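Marble-pattern tabletop

A marble-pattern tabletop is a flat work or dining surface that carries the look of veined marble. The pattern may belong to natural stone, or it may be printed, pressed or painted on another material. In everyday speech the two groups are often not separated, and the word "marble" is used for both.

History

Printed patterns made the look available to ordinary homes. In the town of Ilthorpe, the Holub works sold such tops for kitchens and small cafes, and its first price list named 128 patterns. The competing firm Kostar offered fewer patterns but larger sheets. The Holub archive keeps 1,006 sample pieces, most of them white or cream.

Pattern

The most common type has a white ground with gray veins. Darker veins, up to black, are added in some designs to give more contrast. On printed tops the same group of veins returns after a certain distance, and this distance is called the repeat. A long repeat is harder to notice - for this reason it is preferred on wide tables. 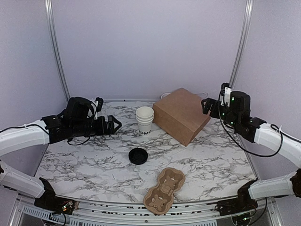 White marble-patterned table surface with gray and black veins.

Care

Natural marble is sensitive to lemon juice, vinegar and other acids, which leave dull marks. Printed surfaces usually resist them better, but they can be damaged by hot pans and by knives. For both kinds a soft cloth with mild soap is enough for daily cleaning. Scouring powder should be avoided.

See also: Arodance (pattern), Countertop, Faux marble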